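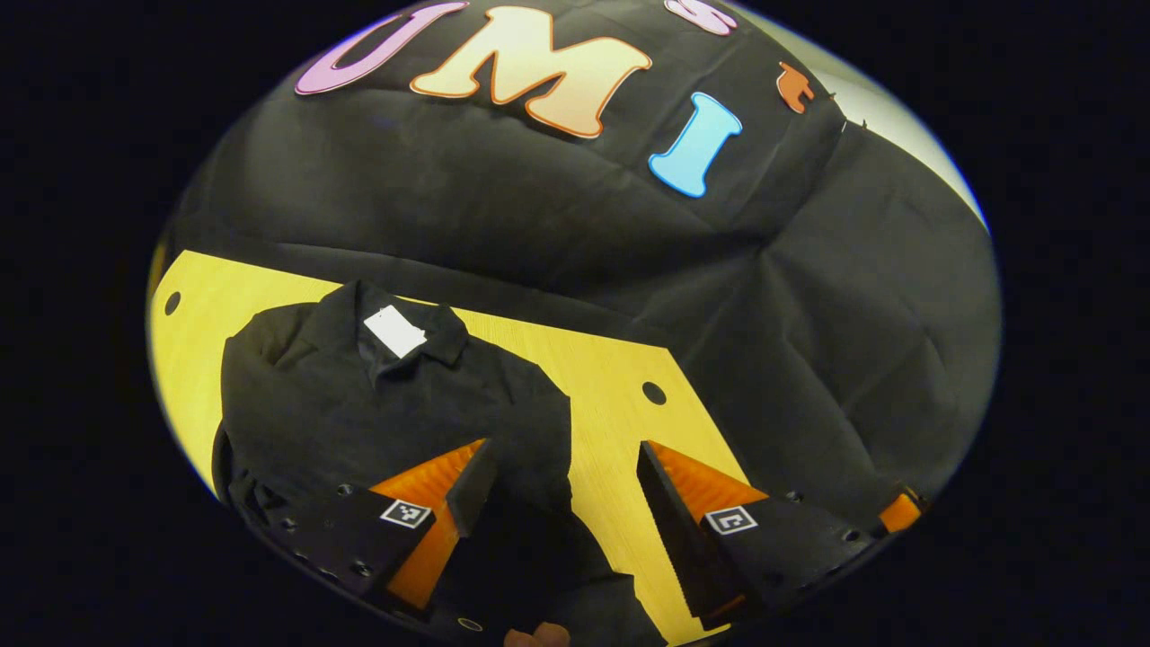 Ticket: Scheduled exports stop partway through
Product: Pronelby, hosted plan
Opened by: Uzma Niazi
Assigned to: Faustine Hervieu
Priority: Normal
Status: Closed

Uzma Niazi
Our nightly export of the Stelleseck customer list has stopped finishing. It should produce one CSV with 1,177 rows. For the last 3 nights the file has ended at row 76. There is no error on the Jobs page, and the job is marked Complete. I get the same short file when I run it by hand. Nothing has been changed in the export settings on our side. The Pinik export, which uses the same template, is fine.

Faustine Hervieu
Thanks for the details. Please send me the following:
– the job log with the level set to Verbose
– the short CSV, with the customer columns blanked out if you prefer
– the character encoding shown under Export > Advanced

Please don't delete and recreate the job yet. That clears the log history.

Uzma Niazi
Log and file attached. Encoding is set to Windows-1252. I don't remember choosing that, but it may have been carried over from our old account.
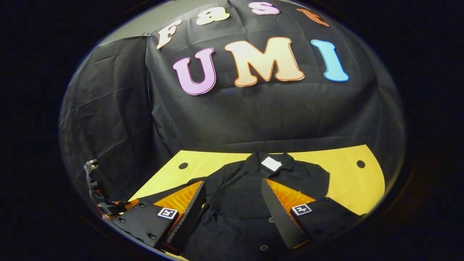
I also tried exporting with the Notes column turned off. That gave me the full file, all rows present. With Notes on, it goes back to the short one. We need the Notes column because the billing import reads it.

Faustine Hervieu
That narrows it down. The log shows the writer closing right after row 76 with "unmappable character, stream closed". Row 77 has an arrow symbol in Notes, probably pasted from an email. Windows-1252 has no code for it. The job should have failed with a visible message and it did not – I have reported that part separately.

To get the export working:
1. Go to Export > Advanced.
2. Change the encoding to UTF-8.
3. Leave "Include byte order mark" off unless the file is opened in Excel.
4. Save, then run the job by hand once.

Check that your billing import accepts UTF-8 before tonight's run. Pinik has the same encoding setting, so I would change that one too.

Uzma Niazi
Changed both. The manual run gave 1,177 rows with Notes included. Billing import took the file, but accented names came in garbled. Found a separate encoding setting on the import side, changed it to match, and reran. Names are correct now.

Faustine Hervieu
Good. I'll keep this open until the scheduled run has gone through.

Uzma Niazi
Overnight run was complete for both lists. You can close this.

Faustine Hervieu
Closed 06/08/2022. The missing error message is being tracked as a separate bug, and you have been added to its notification list.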